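Speaker notes – "Should you believe your glucose sensor?"
Branlow diabetes evening, main room. 25 minutes plus questions.

Opening

Thank you for having me. Ask for a show of hands: who is wearing a sensor right now? Who has been woken up by one this week? Keep your hand up if it was wrong. (Wait. Let them look at each other.)

I've had type 1 for most of my life and I wear one too. I'm not a doctor, and I don't sell anything. Say this early and say it slowly. Nothing tonight is a reason to change your dose without talking to your own team.

My complaint is with the way these things get talked about. The sensor is a good tool. I would not go back to a drawer full of test strips. But every new one comes with the word "accurate" on the first page, and I'd like us to spend a little time on what that word is being asked to carry.

What it measures

The sensor does not sit in your blood. It sits in the fluid between the cells, under the skin, and sugar gets there a bit later than it gets to the blood. When you're sitting quietly two hours after lunch, the delay hardly matters. When you've just eaten, or you're walking fast up the hill from Linonstead station, it matters a lot.

So the number on your phone is an estimate of where you were a short time ago, smoothed by software you can't look at. Each company does its own smoothing. Some lean toward a nice calm line. A calm line is pleasant to look at and may be hiding something.

Go to the arrow. Tell them the arrow is often worth more than the number. A 110 going straight down and a 110 going sideways are two different afternoons.

The accuracy figure

You'll see a percentage in the brochures, usually under the name MARD. It's the average gap between the sensor and a proper blood reading. Lower is better. Fine so far.

Questions I'd want answered before being impressed:
Who was in the study?
How many of the readings were taken when people were low?
Did they count the first day?
What happened to the sensors that fell off or quit?

Average is the word to watch. If most of the readings come from people sitting comfortably in range, the sensor can look wonderful and still be poor at the low end, and the low end is the part I bought it for.

Plistberg handout, 842 people. Hold it up. It sounds like a lot, and it is a decent number. Now turn to the back page, small type: the low readings came from 40 of them. I am not saying they did anything wrong. They printed it. They just didn't print it on the front.

(If someone from Plistberg is in the room, invite them to answer at the end. Do not get into it here. Last time it ate ten minutes.)

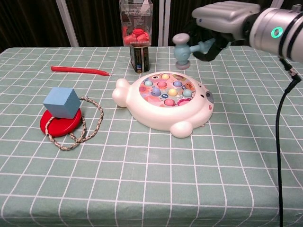

Also worth asking what the sensor was compared with. A lab machine is one thing. A home meter has its own error, and then you have two wobbly rulers measuring each other.

False lows at night

Everyone's favorite. You roll onto the arm with the sensor in it, the pressure squeezes the fluid out of the tissue, the reading drops off a cliff, and at 3 a.m. the phone screams. You get up, eat something, and find in the morning that you've gone high for no reason.

What I do: roll off it, sit up, finger stick if I can. If I feel low or can't check, I treat it as real. Stress this. Being skeptical about a device is a daytime hobby. A low you've talked yourself out of believing can put you in the hospital.

Mention that the shape can be a clue. Pressure lows tend to drop very suddenly and then jump back up. It's only a clue. I have been wrong about the shape.

Things that interfere

Some medicines and supplements can throw off some sensors. High doses of vitamin C with certain models, acetaminophen with certain others. It depends on the brand and sometimes on the version. The leaflet will say, so read the leaflet – yes, the big folded one – and ask your pharmacist if you can't make sense of it.

Dehydration as well. And the first day, when many of them read badly while the skin settles down. I don't make big decisions off a new sensor on day one without a finger stick to back it up.

"It runs the pump for me"

Bit of a groan usually at this point from the pump people. I like automated insulin delivery. I've used it and slept better. But the pump believes whatever the sensor says. It has no opinion of its own. If the sensor drifts high, the pump gives insulin for sugar you don't have.

The Baek app comes up every time, so deal with it now. It predicts your level an hour ahead and colors the screen green. I tried it over a winter, through February. On quiet days it was right, and on quiet days I could have guessed too. Around meals and exercise it was confident and often wrong. I'd want to see published results before I'd pay for it. I asked the company for some and was sent a page of happy customers.

Money

Somebody will ask. I was quoted 800 dollars for a three-month supply without coverage, and others in this room will have been quoted something else. Call the insurer and get the answer in writing. Ask whether it goes through the pharmacy benefit or as medical equipment, as the price can be very different for the same box.

Don't buy spares from strangers online. Storage heat, expired stock, no replacement if one fails.

What I'd like them to take home

Keep a meter and strips that are in date. Check the date tonight.
If how you feel and what the screen says don't match, do a finger stick.
Wash your hands first. Fruit on the fingers has fooled me more than once.
Report bad sensors to the maker. You may get a replacement, and your complaint goes on record.
Take the printed report to your appointment, and ask about the lows before anyone starts praising the average.

Questions

Likely ones: swimming, airport scanners, which brand do I wear. Answer the first two from the leaflet. For the third, tell them, but say it's the one my insurance pays for. If time is short, skip the scanner question and send people to the table by the door, where the spare handouts are.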